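Bruralelについて

はじめまして、Bruralel(ブルラレル)の店主、Beat Moserです。このページを開いてくださってありがとうございます!会社概要というと堅い感じがしますが、うちは私を入れて三人の小さな染めの工房なので、いつもの調子でしゃべらせてください。

うちでやっていること

草木染めのストールと手ぬぐい、それから毛糸を作っています。あとは月に何度か、工房で染めの教室も開いています。もともと私は印刷会社で色校正の仕事をしていて、毎日毎日、紙の上の赤がちょっと黄色いとか、青が沈んでいるとか、そんなことばかり言っていました(家でも言っていたらしく、家族にはかなり嫌がられました)。それがある年の12月、旅先の市場で玉ねぎの皮で染めたマフラーを買って、すっかりはまってしまったんです。帰ってすぐ台所の鍋で真似してみたら、できたのはなんともいえない薄茶色。ムラだらけでしたが、うれしくて一週間ずっと首に巻いていました。

そのあと会社を辞めるまで、だいたい3年かかりました。最初の工房は自宅のガレージで、冬は水が冷たくて手の感覚がなくなるし、夏は鍋の湯気で眼鏡が役に立たないし、今思うとよく続いたなあと思います。

工房の人たち

Zhenhua Fanは毛糸の担当です。もとは編み物の先生で、うちの教室に生徒として来てくれたのが始まりでした。三回目の教室の帰りに「この糸、売らないんですか」と聞かれて、その場で一緒に値段を考えたのを覚えています。今の毛糸の太さや巻き方は全部Zhenhuaが決めていて、私は口を出しません(出しても通りません)。

Obsa Shiferawは、ネットショップと発送、それに畑をやっています。そう、畑もあるんです!工房の裏で藍とマリーゴールドを育てていて、夏のあいだはObsaに電話してもまず出ません。お急ぎの方はメールをどうぞ。

色のこと

いちばんよく聞かれるのが「同じ色は作れますか」という質問です。近い色なら作れます。ただ、まったく同じとなると難しくて、葉っぱを摘んだ日や水の具合、媒染に使う鉄やミョウバンの加減で、仕上がりはころっと変わります。なので商品には色の名前のほかに染めた回の番号をつけていて、追加で買いたい方はその番号を教えてもらえると、いちばん近いものを探せます。

個人的に好きなのは、灰色と青緑のあいだのような、名前をつけにくい色です。鮮やかな藍も人気があるし、マリーゴールドの黄色は教室でも必ず歓声が上がるんですが、私が自分用に取っておくのはいつも地味なほう。Zhenhuaには「また曇り空?」と笑われています。

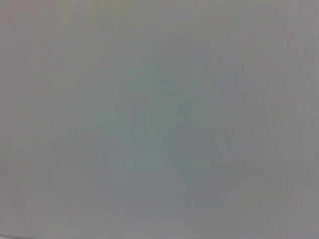
教室のご案内

教室は初めての方ばかりなので、道具も材料も知識もいりません。エプロンだけ持ってきてください。手ぬぐいを一枚染めて、乾かしているあいだにお茶を飲んで、だいたいみなさん世間話をして帰られます。小学生から参加できますが、熱い鍋を使うので、お子さんは大人の方と一緒にお願いします。汚れてもいい服で、というのは毎回お伝えしているのに、なぜか白いシャツの方が必ずいらっしゃいます。

学校や会社の出張教室もやっています。去年はPlilachの文化センターに呼んでもらって、50人で一斉に染めました。鍋が足りなくて、館長のSorin Atanasovさんが近所の食堂から借りてきてくれました。あのときはありがとうございました!

お店とお問い合わせ

工房の入口に小さな売り場があって、ネットに出していない端切れや、試し染めの糸も置いています。教室中は店番がいないので、奥に声をかけてください。ネットショップのご注文は、在庫のあるものなら翌週までに発送します。色のオーダーは少しお時間をいただきます。

お店に卸してほしいというご相談は私まで。今はBrultmontの雑貨店Woldegiorgisさんに毛糸を置いてもらっています。店主のKiros Abdellaさんは編み物がとても上手で、うちの糸で編んだ見本の帽子が売り場にあるので、お近くの方はぜひ触ってみてください。

メールのお返事は、染めの日と重なると少し遅くなります。手が青いうちはキーボードに触らない決まりなので、気長に待っていてもらえると助かります。

Bruralel 店主 Beat Moser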